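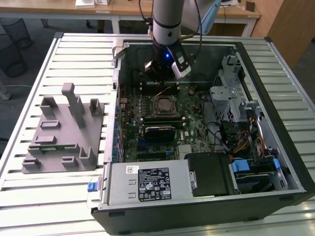

Second-hand workstation: memory halves when I move the CPU, is the board at fault?

Posted in Hardware, Older Machines
Posted by Rocío Huerta, December 4, 2022

I run the accounts and the shared drive for a small print shop in Mumthorpe. In July we bought a used two-socket workstation from a trade seller. It has one Xeon fitted and the other socket was sold to us as "spare, tested". It ran without trouble until last month, when it began to restart under load. The log shows corrected memory errors on one channel, always the same one, and then an uncorrected error just before each restart.

What I have done so far:

Moved the memory modules between slots. The errors stay with the slot and do not follow the module.
Ran a memory test overnight with the modules in their original places. It logged 207 corrected errors, all on the same channel.
Cleared the firmware settings and loaded the defaults. No change.
Moved the CPU to the second socket. The machine gave a beep code and would not start at all, so I moved it back. It now starts but reports half the memory it did before.

I have not bent any pins that I can see, but my eyes are not what they were and I used a cheap magnifier. The supplier, Preneo, will take the board back but wants 300 for a replacement, plus postage, and the machine would be out of use until it arrived. I would like to know whether the fault is the board, the CPU or something I did, before I pay anybody.

Operating system is not the problem, I get the same result from a test stick.

Tahiri
Member, Minville

Two separate faults are being mixed up here, so take them one at a time.

The failure to start from the second socket is normal. Most two-socket boards must have a processor in the first socket. The firmware, the chipset link and often the first expansion slots hang off it. A CPU in the second socket alone gives a beep code on a perfectly healthy board, so that test told you nothing about the CPU or the socket.

The memory is the real question. On this type of processor the memory controller is in the CPU itself. Each channel runs from contacts under the chip, through the socket, along the board and out to the slots. Errors that stay with one slot when the modules are swapped can come from any of these:

a dirty or damaged contact in the slot
a dirty or bent pin in the socket
uneven pressure on the CPU from the cooler
a fault in the CPU's memory controller
a broken trace or joint on the board

Losing half the memory after refitting the CPU points at the socket or at the pressure. 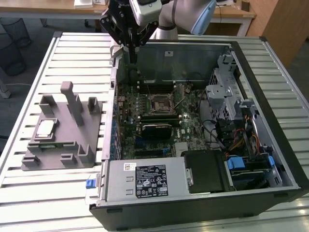 Disconnect the mains lead, hold the power button in for a few seconds, and wear a wrist strap clipped to bare metal on the chassis. Take the CPU out and put it on a clean anti-static surface with the contacts upwards. Wipe the contacts with a lint-free cloth and isopropyl alcohol, 90 per cent or better. Let it dry fully. Do not wipe the socket. If there is dust in it, use a hand blower.

Check the socket pins with a torch held low to one side. Look along the rows, then turn the torch through a right angle and look again. Good pins all reflect the light in the same way. A bent one shows as a dark or bright spot in an even field. Your phone camera at full zoom is better than a cheap magnifier - take several pictures and look at them on a large screen.

When you refit the CPU, match the notches and the corner triangle, lower it straight down and let it sit under its own weight. Do not slide it. Close the lever. It will feel stiff, but it should be an even stiffness.
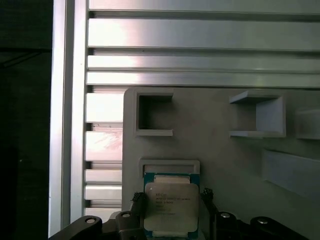 Xeon with the heat spreader side showing. The printed text is at the top of the chip.

Then the cooler. Clean off the old paste completely, put on fresh paste, and tighten the screws a turn or two at a time in a diagonal order. Stop at the stops if the screws have them. If you tighten one corner fully before the others, the chip can tilt enough to lose a channel. I have seen this on two machines and both times the missing memory came back when the cooler was refitted.

Start with one module only, in the first slot given in the manual. If that works, add one at a time in the order printed in the manual and note what the firmware reports at each step.

If the same channel still gives errors with clean contacts, straight pins and an even cooler, borrow or buy a second CPU of the same model before you pay for a board. Used ones of that age are cheap. Errors that go away with the other CPU mean the controller is bad. Errors that stay mean the board.

inkwell_6
New member

had this on an old server, it was the memory. just buy new memory

Rocío Huerta
Original poster

Thank you, Tahiri. The memory has been swapped around as I said, so I will leave that alone for now.

I photographed the socket as you described and found one pin out of line near the edge, leaning on its neighbour. I moved it back with a fine needle, which took 14 attempts and a cup of tea. The cooler screws were also very uneven, and that was my doing. All the memory is now reported. The test has been running for 6 hours with no errors on the bad channel. I will leave it on overnight and post the result.

Tahiri
Member, Minville

Good. Run it under full load as well before you put it back to work - the memory test on its own does not heat the CPU much. Do not take the CPU out again unless you must, as a pin that has been bent once is weaker at the bend. Keep Preneo's offer open in writing until you have had a few weeks without a restart.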